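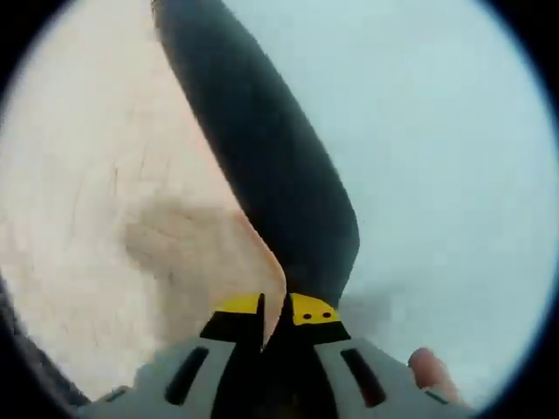 Driss Slaoui asks why his black T-shirt gets so hot in the sun, when the white one of his brother stays nice, and he wants to know if the colour is really to blame or if he only imagines it.

He does not imagine it. Colour is important for heat, and to understand why, we must first speak a little about light.

What is in sunlight?

The light of the sun looks white or a bit yellow to us, but it is a mixture. All the colours of the rainbow are inside it. When the light falls on a red apple, the skin of the apple sends back mostly the red part, and this red part goes into your eye. The other colours go into the skin and stay there. We say that the apple absorbs them. To absorb means to soak up, like a sponge does with water.

A white thing sends back nearly all the colours together. A black thing sends back very few of them. So black is what we see when almost no light is coming back to us. Very dark blue is nearly the same, only a small piece of the blue escapes.

Where does the light go?

Light carries energy, and energy cannot just vanish. When a dark shirt soaks up light, the energy makes the tiny parts of the cloth wiggle faster. These tiny parts are called molecules, and you cannot see them even with a good magnifying glass. Things whose molecules wiggle fast feel hot. Your skin touches the cloth, and then you feel it too.

There is also a kind of light in sunshine that our eyes do not see. It is called infrared. Some dark things soak it up and some send it back, and this is one reason why two black things lying side by side can have a different temperature.

Try it yourself

You need two glass jars of the same size, one sheet of black paper, one sheet of white paper, tape and a thermometer. Ask an adult for the thermometer, please.

Wrap one jar in black paper and the other in white. Pour 200 millilitres of cold tap water in each and write down the temperature. Put both jars in a sunny place next to each other. After 25 minutes measure again. Which jar is warmer? Leave them longer if the difference is small, and try it once more on a cloudy day.

We did this test on the school steps in Pletska on 30/06/2021. The black jar was warmer, but we had more fun with the metal slide in the playground. It is painted dark green and our thermometer showed 57 degrees on it! Please feel a slide with the back of your hand before you sit down, especially in July.

Does a black shirt make you cold in winter?

No. Without sun the colour does very little, and then the thickness of the cloth is what matters. In the desert some people wear dark robes and are quite comfortable. The robes are loose, so air can move under them and carry the heat away - a tight black T-shirt cannot do this.

Words to remember

Absorb: to soak up.
Reflect: to send back.
Molecule: a very small part of a thing, made of atoms.
Infrared: light that we cannot see, but can sometimes feel as warmth.

Next time: why is the sea salty and the lake at Weluneo not?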